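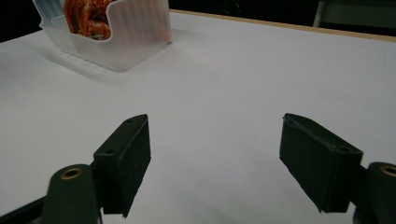
Last edited by mosoti_lab at 16:42. Reason: corrected the price of the spare fingers

Presa hand-held grippers from Grustgate, my review after seven weeks

mosoti_lab wrote:
We bought the Presa kit for two hands in October and I promised some people in the other thread to report. We use it to record demonstrations of packing: snack bags, small containers, that kind of goods. The person holds one gripper in each hand and works at a table, and later the recordings go to training.

First the good points. The grip is comfortable and my colleague Hyun-seo Hwang can work a full morning without complaining about the wrist. The mounts have brass threaded inserts, so you can change the fingers many times and the thread stays healthy. Our old Flulholm set had the screws directly into the plastic, and after one month they were turning freely.

Now the less good. The fingers are printed and you see it. Ours have scuffs on the edges already. A spare set costs 50 euros, and for two blocks of printed plastic I find this expensive. The manual is 96 pages, but the page for calibration is only one, and it has an error in the order of steps.

tinplate_joe wrote:
50 for printed fingers is robbery. Did they give you the files at least?

mosoti_lab wrote:
No. I asked and they answered politely that the files are "planned". I measured the fingers with a caliper and drew my own. The two screw holes are easy to copy, the angle of the pad took me three attempts.

karolina_v wrote:
I have to disagree about the price. We printed our own for the same kit and the pads were never quite parallel, so thin packaging slipped out on one side. We lost two days of recordings before we noticed. After this we paid Grustgate and forgot the subject. Scuffs on the edge do not matter, the inner face matters.

tinplate_joe wrote:
Sounds like your printer needed levelling.

karolina_v wrote:
The printer was fine, thank you. The material was too soft.

dragan77 wrote:
Can it manage soft bags? We looked at the Presa last spring, but the seller only showed us wooden cubes, and I do not trust a demonstration with cubes.
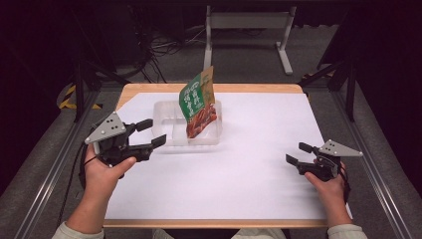 mosoti_lab wrote:
Soft bags are the main part of our work, so I can answer this one. With a full bag it goes well if you take it near the top, where the strip is flat. In the middle the contents move away from the fingers and you get only a fold. The hardest for us is to leave a bag standing in a clear tray, like the green one, which leans a little to the right. A small lean we accept. When a bag falls over we keep the recording also, but with another label. Of our first 104 recordings I marked 7 as not usable, all of them from me and not from Hyun-seo.

dragan77 wrote:
Useful, thanks. And the cables? I see one at each gripper. Do they disturb?

mosoti_lab wrote:
A little. You should lead them down along the arm before you begin, otherwise you pull on the plug when you reach for the far side of the table. A longer cable would be welcome.

karolina_v wrote:
We fix ours to the sleeve with a textile strap. Not beautiful, but it holds. Do not use tape – it leaves glue on the cable and then everything sticks to it.

tinplate_joe wrote:
mosoti_lab, would you share your drawing of the fingers? I would like to try it in something harder before I give anybody 50 euros.

mosoti_lab wrote:
Yes, I will send it by private message tonight. Please check the hole distance on your own set first, I am not sure that all the kits are the same.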